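Ticket 243: orange fabric stock won't stay flat
Opened by Maj-Britt Eklund, Pestville shop
Opened 8 April 2022

Hello Drivard support, me again! I've got a box of orange fabric bits to fold for the shelf by the tills and I can't get the creases out of them for love nor money. I do them on the white table in front of the drinks fridges, because it's the only big flat surface we have, and I've been using the Erow steamer you sold us in November. It's fine on everything else.
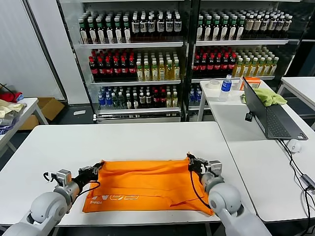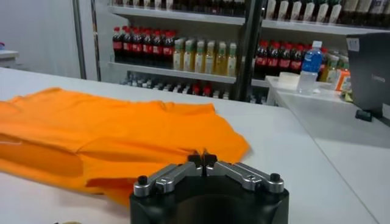 Orange on the white table, creases and all.

Is it better to steam a piece flat on the table or hanging up?

Hanging up is better for most woven and knitted cotton. The weight of the fabric pulls the creases down while the steam relaxes them, and the steam can pass right through to the other side. On a hard tabletop it has nowhere to go, so it collects underneath and leaves the cloth damp. If you have to work flat, put a folded towel under the piece and leave it there until it has cooled.

Well, that explains a bit. I'd been going at them flat on the bare top with no towel and then folding them straight away while they were still warm (I know, I know). Every one of them came out of the pile with a line across it, and I was blaming the fabric.

What I'd tried before I wrote in:

Smoothing by hand. Works for as long as your hand is on it.

Steamer on the low setting. Took the small wrinkles out and left the fold lines exactly where they were.

Steamer on high, nozzle pressed right down. Left a shiny patch on one, which I've put aside for staff use.

Stacking them under a case of pop overnight. I was quite hopeful about this one! It gave me some very crisp creases in entirely new places.

Update, same afternoon. Put two hooks over the back of the stockroom door and hung one piece from each. Steamed from the top down, slowly, with the nozzle a finger's width off the cloth, and pulled gently at the bottom hem as I went. Massive improvement. The middle fold line is still faintly there if you catch it in the light but I don't think a customer would spot it. Let them hang while I had a cup of tea, then folded.

Support asked how I'm folding them. Sides in, then bottom to top, then over once more. They suggested rolling instead, or folding round a sheet of card so the fold is a soft curve and can't get squashed into a line. I've got a heap of card dividers left from the Haugland delivery, so I cut some down and they do the job nicely — a bit fiddly at first, but you get a rhythm.

Update, next morning. The ones on card are still flat. The ones I rolled are flat too, but they won't sit still on the shelf and keep making a run for it, so I'm going with card. I've also stopped stacking them so high. There are 106 of them altogether and I had been making one tall tower, which can't have helped the poor things at the bottom.

Still open from my side: can the shiny patch be rescued? I've tried steaming it from the inside and it's a little duller, though it still shows. And do you sell the longer hose for the Erow on its own, or is it only in the kit? The one I've got doesn't quite reach the top hook and I'm on tiptoes.

Happy for you to close the crease part. Please leave the rest open until I hear about the hose.

Maj-Britt

Drivard Support | Contact us | © 2022 Drivard | Back to top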